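3 min read

Sim demos: randomise where the knife starts, or keep it on the table?

flukholm_rc
Doing pick demos in sim for the knife task. White arm on a black pedestal, dining table, chairs. Up to now every start has the knife on the table top. Policy is fine there, useless anywhere else. Want to move it onto the chair seats. Worth it or am I making a mess of the set?

wilczynska
Worth it. We did 4 start surfaces at Jilescombe and wouldnt go back. Keep the splits labelled tho

sekiguchi_m
Disagree. Get the table solid first. Seat pick = different approach angle, backrest in the way, cushion behind the blade. You'll get half the demos bailing out and then someone trains on the bails.

wilczynska
so drop the bails? we tag them 8 and filter, takes two minutes

sekiguchi_m
Two minutes if people tag. Trernirier lot didn't. Rosalía spent most of January picking them out by hand.

flukholm_rc
Can confirm, am Rosalía. Never again.
Anyway tried one. Reset state:
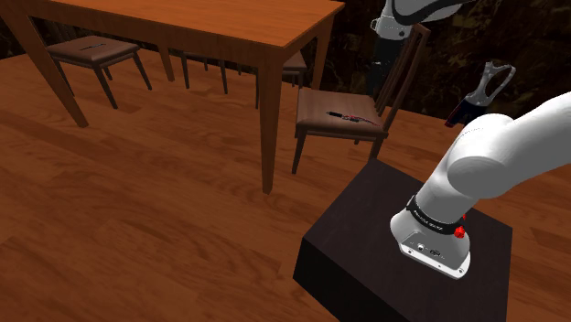 Knife on the seat of the chair by the pedestal, black handle to the left.

Seat is close to pedestal height so reach isnt the worry. More the spindles. Any wrist roll and I'm thinking about the backrest the whole time.

sekiguchi_m
That's my point. Look how near the upper links hang to the backrest. Which collision mesh are you on, the full one or the box?

flukholm_rc
Box. I know.

wilczynska
box will bite you, it fills the gaps between the spindles. Swap that before you record anything

tern_and_kettle
Side question, do you vary the knife yaw or only the position? We only did position and it learnt one grasp. Had to redo the lot

flukholm_rc
Position only atm. Will add yaw. Small steps first, then wider

sekiguchi_m
Fine, but 2 seats max until the table numbers hold. Still think its early.

wilczynska
noted, still think your wrong :) post the success rate when you have it

Last updated: January

Related threads
Gripper closes before contact, sim only
Tagging bailed demos, what codes do you use?
Convex pieces for slatted furniture
Teleop drift after reset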